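Tralleck two-arm tabletop kit, reviewed after a winter of use
Posted October 29, 2020

I bought the Tralleck kit in February to see whether a pair of small arms could learn to fold shirts in our shared workshop at Stasbridge. It ships as two arms, two controller modules and a bag of fasteners. The frame is up to you. Veronica Voicu and I built ours from aluminum extrusion with pale side panels, which took two weekends.

Assembly is easy if you ignore the printed manual and use the online one. The printed version has the wrist screws in the wrong order, and I had to take one wrist apart again. Budget for extra cable. The supplied lengths work, but they leave big loops near the grippers, and you have to plan your moves so cloth doesn't catch on them.

The arms are quiet and repeat well enough for fabric. The stock fingers are good on thick hems and poor on thin cotton. We logged 137 folding attempts with T-shirts, and most of the failures were a missed first pinch. Calibration drifts and needs redoing every few days.

At 374 dollars per arm I think the price is fair. Support answered one email in a day and never answered the other. I would buy it again, with softer fingertips added to the order. 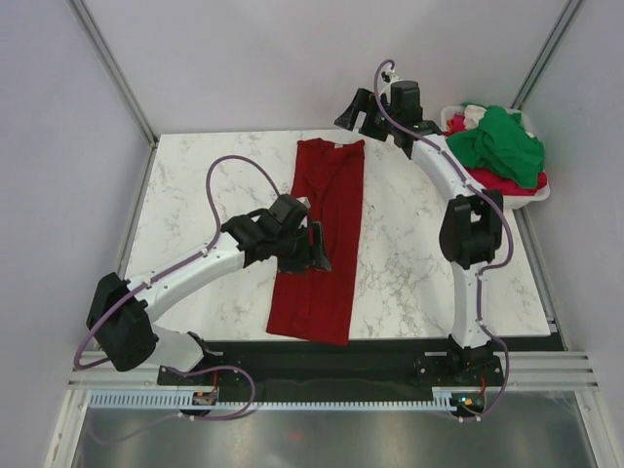

Red garment laid out lengthwise between the two arms, with more laundry in the basket at the back.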